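Section 2: Setting Up the Fuvgate Paper Marbling Kit
Revised 01/10/2024

The kit is intended for children's craft sessions with an adult present. Read the cautions at the end of this section before opening the color bottles.

1. Cover the work surface and have each child put on an apron.
2. Fill the Parkeck tray with cool water to the molded line.
3. Sprinkle in one sachet of thickener and stir slowly for 2 minutes.
4. Let the bath stand for 12 minutes – do not stir again during this time.
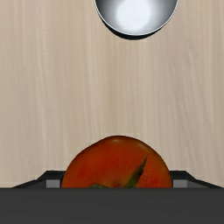
Can the bath be used for more than one sheet?
The same bath may be used until the colors turn muddy. Skim the surface with a strip of newspaper between sheets.

5. Shake each Isix color bottle and release the drops close to the surface.
6. Draw the comb across the tray once in each direction.
7. Lower the paper from one corner, wait until it lies flat, and lift it by two corners.
8. Rinse the sheet and hang it to dry.

Note: Sheets from the Nam refill pack (part 211) are thinner than those supplied and should be lifted with both hands.

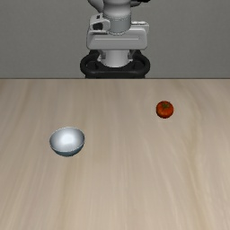 Tomato and small bowl on the tabletop.

Caution: Colors may stain clothing. Do not pour the used bath into a sink – seal it in a bag and place it in household trash.

Section prepared by Man-sik Baek.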